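The Second Life of a Hearing Loop

Most people who visit the old playhouse in Callenwood never see the wire. It runs under the carpet along both side aisles, crosses behind the back row and comes up through the floor next to the lighting desk. It was put in when the seats were last replaced, and for years it did nothing.

A hearing loop is a simple thing. An amplifier feeds sound from the stage microphones into a wire around the room. A hearing aid with a telecoil picks up the magnetic signal and plays it straight into the ear, without the coughs and the echo. When it works, a person in row M hears as well as a person in row B.

The playhouse has 455 seats, and its loop failed one piece at a time. First the left side went weak. Then a hum came in whenever the house lights were dimmed. Staff handed out headsets instead, and most regulars with hearing aids stopped asking.

Replacing the whole system would have meant lifting the carpet. Gavermont, a two-room repair shop on the east side of town, offered to look at the amplifier first. The shop mostly fixes mixing desks and organ parts, and the bench work took most of December.
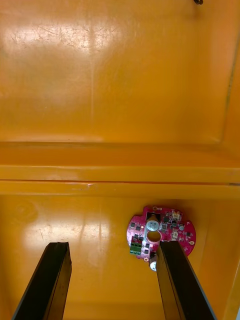
A small round circuit board in an orange plastic tray.

The amplifier had dried-out capacitors and a cracked solder joint at the output. The hum came from somewhere else. A dimmer cable had been laid beside the loop wire for 50 feet along the left aisle, and the two had to be moved apart. That meant pulling up one strip of carpet, which the theater did overnight between shows.

The loop came back on for a matinee of "Estik," a quiet play with long stretches of near whispering. Ushers set aside 10 seats for people who wanted to test it. One woman switched her aids over during the first scene and kept them there until the curtain.

The theater now checks the signal at 2 p.m. before every matinee, walking the aisles with a small meter. The reading is still low under the balcony.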